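Utensil caddy

A utensil caddy (also utensil holder, tool pot, in some shops "cutlery organiser", though that more often means a drawer tray) is an open-topped container kept on a worktop or table for cooking tools in daily use. Spatulas, whisks, wooden spoons, ladles. Differs from a plain utensil crock in having dividers inside, normally two to four.

Names and usage

"Caddy" in the kitchen sense first went with tea. Its use for a divided tool holder is later and comes mostly from catalogues. The older household word in much of Britain was just "the jar" or "the spoon pot". Kindadis, a maker of plastic kitchenware, lists the same item as a caddy in one range and a "stand" in another. Sellers of picnic ware use caddy for a carrier with a handle, which adds to the muddle.

Construction

Common materials are plastic, stoneware, stainless steel, bamboo and wire mesh. Plastic ones are light and cheap and can tip if all the long tools go at one end. Stoneware is steadier but chips at the rim. Many have drain holes in the base, or a lift-out tray, as tools are often put back damp.

Some plastic models combine a moulded body with metal wire, either as a carrying handle or as trim. The wire on these is worth drying by hand, joints especially. The Drimoren pattern, sold for a time in two sizes, had a body 13 cm deep in the smaller size, which suited short spatulas but let long ladles lean right out over the side.

Arrangement

Compartments are meant to sort by type. Usual advice is one for flat tools (turners, spatulas), one for round or bulky ones (whisks, mashers), one for wood. In practice people fill one side first and the rest stays bare for a while. A caddy with three compartments in a row can hold a spatula, a whisk and another slim tool in the left one alone, leaving the middle and right free. Balloon whisks take the most room, the loops spread and catch on whatever is next to them. Handles go down, heads up, so the right tool can be seen and grabbed quickly.

Wooden spoons are quite often left lying beside the caddy, esp. during cooking. Small bottles - oil, vinegar, sauces - tend to collect next to it aswell.
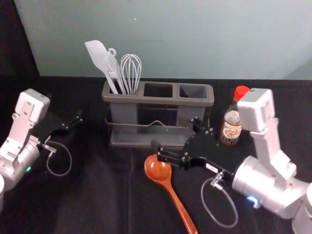
Care

Empty and wash weekly, more often near the hob. Grease settles on the outside and dust sticks to it. Crumbs gather in the bottom corners of narrow compartments, a bottle brush reaches them. Plastic: warm water and washing-up liquid, top rack of the dishwasher if marked safe. Wood and bamboo: wipe, dry at once, no soaking. Damp wooden handles standing in a closed base can go dark at the ends. Let them dry flat first.

Household surveys

Kwok-wai Cheung and Aroha Baxter asked 108 households what they kept in theirs and found that 35 had at least one tool that had not been used in the past year. Melon ballers came up repeatedly. Their notes also recieved some attention for a short section on pens and scissors, which were treated as a seperate group.

See also

Utensil crock
Cutlery tray
Knife block
Hanging rail
Tea caddy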